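Chapter 3
Building a Hand-Held Gripper at Home

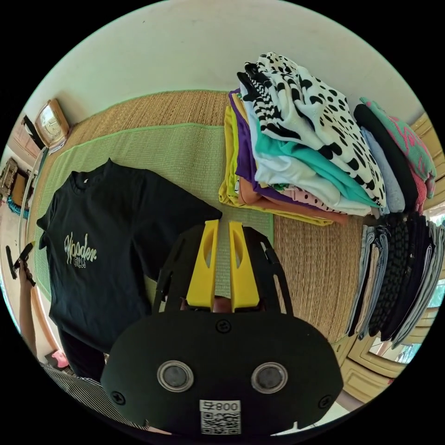
A robot arm learns a household task most easily from a person who has already done it many times. The cheapest way to record that person is with a gripper held in the hand, so this chapter starts there and leaves the arm for later. Everything in it can be built on a kitchen table or at a shared bench.

The design we follow is the Flesar, a two-finger gripper with a printed body. It has 77 printed parts if you count the spacers, and a full set takes up to 60 hours on a small printer. Print the body first. If the screw holes come out tight, clear them with a drill bit turned by hand.

The fingers need more care than the body. They have to bend a little when they close on something soft, and a stiff finger will push a sleeve away before it can pinch it. Slots cut through the finger let it give. Readers who have built the older Stultov fingers can reuse the mounting screws but should print new struts.

Cloth is the test material for the whole chapter. A T-shirt has no fixed shape, it slides on a smooth floor, and two layers are easily picked up as one. Lay a mat down before you begin and keep folded clothes far enough away that your elbow does not catch them. Work slowly at first. A fold that feels slow to you is about right for a recording.

Section 3.1 covers printing and cleanup. Section 3.2 covers assembly and the trigger spring. In Section 3.3 you will record a set of folds and check each one for missed grasps before moving on to the Hevinex arm in Chapter 4.

Copyright Fang Workshop Texts. Contact the publisher for classroom copies. Back to top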